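Centro de ayuda de Usedau - Grabadoras y comederos
Asunto: la Skolby deja de grabar al amanecer y no identifica cornejas
Estado: resuelto
Producto: grabadora de exterior Skolby con aplicación Tambunan

Mensaje del cliente

Hola. Tengo la grabadora colgada desde marzo en un aliso, al fondo del huerto, en Flirnau. La uso para registrar el coro del amanecer y durante dos meses funcionó sin problemas. Ahora empieza a grabar a las 5:10, como está programado, y se corta sola a los 15 minutos. No aparece ningún aviso en Tambunan. El archivo se guarda bien, se puede escuchar entero y luego no hay nada más hasta la sesión de la tarde, que sí sale completa.

Hay un segundo problema y no sé si tiene relación. Cada mañana viene una pareja de cornejas al tejado del gallinero y se las oye perfectamente en la grabación. La aplicación las marca como "sonido no biológico". Antes las identificaba bien.

Lo que he probado hasta ahora:
- Apagar y encender la grabadora.
- Borrar la programación y volver a crearla.
- Cambiar las pilas por otras nuevas de la misma marca.
- Cambiarla de rama, por si le daba el sol de lleno a primera hora.

Nada ha cambiado.

Respuesta de soporte

Gracias por el detalle. Para descartar lo más habitual necesitamos tres datos:
1. La versión del firmware (Tambunan, Ajustes, Dispositivo).
2. El espacio libre en la tarjeta y cuándo se formateó por última vez.
3. El valor de "Corte por viento" en el perfil de la mañana.

Indique también si ha limpiado la rejilla del micrófono o ha abierto la carcasa. Si ha aplicado algún producto, díganos cuál.

Mensaje del cliente

Firmware: el que traía, no lo he actualizado nunca. La aplicación dice que hay una versión disponible, pero la descarga se queda parada porque en el huerto casi no llega la señal.

Tarjeta: quedan libres 36 gigas. La formateé en el ordenador antes de ponerla y no la he vuelto a formatear.

Corte por viento: está en 300. En el perfil de la tarde está en 700. No recuerdo haberlos cambiado, aunque en abril estuve tocando los perfiles para quitar el ruido de la acequia y puede que lo moviera entonces.
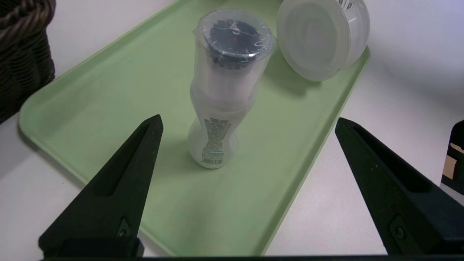
En cuanto a la rejilla, le pasé un pincel seco en mayo, cuando se llenó de pelusa de los chopos, y la carcasa no la he abierto. Tampoco le he echado ningún producto. El frasco blanco que tengo en la bandeja verde claro, metido en el recipiente translúcido y con el plástico transparente sobre el tapón, no lo he usado con la grabadora. La junta de goma parece en buen estado y no hay humedad dentro de la ventanilla.

Esta mañana he estado debajo del árbol mientras grababa. A la hora de siempre se ha apagado el piloto. No hacía viento, pero las cornejas llevaban un rato gritando justo encima y una se había posado en la misma rama.

Respuesta de soporte

Con esos datos creemos que hay dos causas distintas.

El corte. El valor de "Corte por viento" indica a partir de qué nivel de energía en graves el equipo considera que la grabación no sirve y cierra el archivo. Un valor bajo hace que salte antes. El perfil de la mañana está muy por debajo del de la tarde, así que una corneja cerca del micrófono, o el golpeteo de la rama cuando se posa, puede bastar para activarlo. Una vez activado, la sesión no se reanuda hasta la siguiente hora programada. Por eso la de la tarde sale entera.

Que se corte siempre al mismo tiempo también tiene explicación: en el firmware original el nivel no se comprueba de forma continua. La primera comprobación se hace al cerrar el primer bloque de la grabación.

La identificación. Tambunan descarta primero lo que considera ruido mecánico y después compara lo que queda con las aves de la zona. El filtro de motores, si está activado, tapa parte de las voces roncas. Es posible que se activara al ajustar el ruido de la acequia.

Pasos que recomendamos, en este orden:
1. Ponga el corte por viento de la mañana en 700, igual que el de la tarde.
2. Desactive "Filtro de motores" en los dos perfiles.
3. Lleve la grabadora a casa y actualice el firmware con la red doméstica. Con las pilas nuevas es suficiente, no hace falta cable.
4. Formatee la tarjeta desde el menú de la Skolby, previa copia de los archivos.
5. Vuelva a analizar una grabación antigua (mantener pulsado el archivo, "Repetir análisis") y díganos si aparecen las cornejas.

No cambie de momento la posición en el árbol, para poder comparar.

Mensaje del cliente

Hechos los cinco pasos. El filtro de motores estaba activado, en efecto. La actualización falló la primera vez y a la segunda entró.

He repetido el análisis de cuatro archivos. En tres salen las cornejas, además de un mirlo y un colirrojo que ya salían antes. En el cuarto sigue diciendo "sonido no biológico", pero ahí está de fondo la bomba de riego del vecino y yo mismo dudo en algún trozo.

La grabación de esta mañana ha llegado hasta las 7:40, que es la hora de fin programada. Voy a dejarla varios días más antes de darlo por bueno.

Respuesta de soporte

De acuerdo. Dejamos el ticket abierto. Si el cuarto archivo le interesa, puede corregir la especie a mano desde la ficha del archivo y la corrección se conserva aunque repita el análisis.

Mensaje del cliente

Sigue sin cortarse. Ayer hubo viento de verdad y la sesión se cerró antes de tiempo, pero esta vez con un aviso en la aplicación, cosa que antes no hacía. Por mi parte se puede cerrar. He corregido a mano el archivo de la bomba.

Nota de cierre

Causa: umbral de viento bajo en el perfil de mañana y filtro de motores activado. Firmware actualizado. Sin cambio de equipo.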